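Fumon 共享工作间：一个下午的图片记录

2023/12/12　文：Llanos 编辑部
阅读时间：6 分钟

我们搬进 Fumon 已经有一段时间，一直想给这个房间做一页图片，可是总是推迟。十月的时候整理了一次桌子和电线，后来又换了两次位置，现在终于比较像一个可以给朋友看的地方。我的中文是后来学的，写得不够漂亮，请大家多多包涵，有错的地方可以写信告诉我。

先说一点房间的情况。这层楼以前是 Stotell 公司的仓库，面积有 200 平方米。他们离开以后，Plorkulus 小组和我们一起租下来，两边的人用同一个大房间，中间不做隔断。当时有人建议隔成小间，说这样安静。我们讨论了好几次，最后还是保留一个整的空间，理由很简单：隔开以后，里面一半的人就没有窗户了。

对我来说，这个房间最好的部分是天花板。长长的木板一条一条平行地排过去，刷成白色，宽的横梁把它分成几块。第一次来看房的时候，我抬头看了很久，房东以为我在找漏水的地方。木板上的小螺丝和配件都露在外面，我们没有遮盖它们，以后修理也方便。 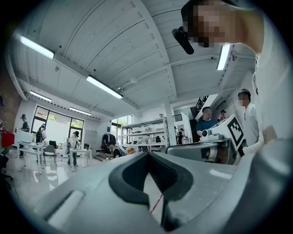
工作间的木板天花板和日光灯，左边的大窗外面是绿树。

灯的问题我们争论得比较多。有的同事觉得日光灯太冷，想换成暖色的灯泡。可是做细的手工活需要很亮很平均的光，桌面上最好没有很深的影子，所以最后保留了日光灯。怕光的人可以把座位搬到两排灯的中间，也可以自己带一盏小台灯。我自己两种都试过，现在习惯了，晚上回到家里反而觉得客厅太暗。

地面是白色的，很光滑，灯开着的时候会有反光。好看是很好看，但是不容易保持干净。鞋底的黑印、铅笔的灰、小线头，在上面都看得清清楚楚。我们现在的办法是每天下班以前用干拖把拖一遍，星期五再用湿的拖一遍。清洁剂不要倒太多，不然会留下一层雾一样的东西，第二天要重新擦。椅子脚下面都贴了毛毡，一次买了 80 片，还剩下一些放在门口的抽屉里，谁的椅子响，请自己去拿。

窗户是深色的边框，外面有树。夏天的时候叶子很密，下午坐在窗边也不觉得晒。靠窗的位置不固定给某一个人，先到先坐，背包请不要放在窗台上过夜。有一段时间大家为了这个位置来得越来越早，后来慢慢又恢复正常了。

人多的时候，房间的样子和平时很不一样。有人站在桌子旁边讨论，有人走来走去找工具，声音会传得很远。如果要打电话，请走到楼梯那边去。黑色的金属栏杆旁边比较安静，信号也不差。

关于收拾东西，我们的规则不多。公用的桌子用完要清空，没有做完的东西放进箱子，箱子上写小组的名字和日期。没有写名字的箱子，我们会保留 20 天，然后拿到公用架子上，谁需要谁可以用。电线请绕好再放回去，不要打结。通道上不放东西，哪怕只放五分钟也不行，去年有一位客人就是这样被绊了一下，幸好没有受伤。

还有一件事情没有决定，就是墙面。有人想挂作品，有人想装一块大白板。我比较喜欢白板，写错了可以擦掉，对我这样写中文常常写错字的人很合适。Plorkulus 小组的意见还没有收齐，等他们回复以后再动手。

想来参观的朋友，请提前一天写信，告诉我们来几个人、几点到。楼下的门铃不太灵，按的时候要用一点力气。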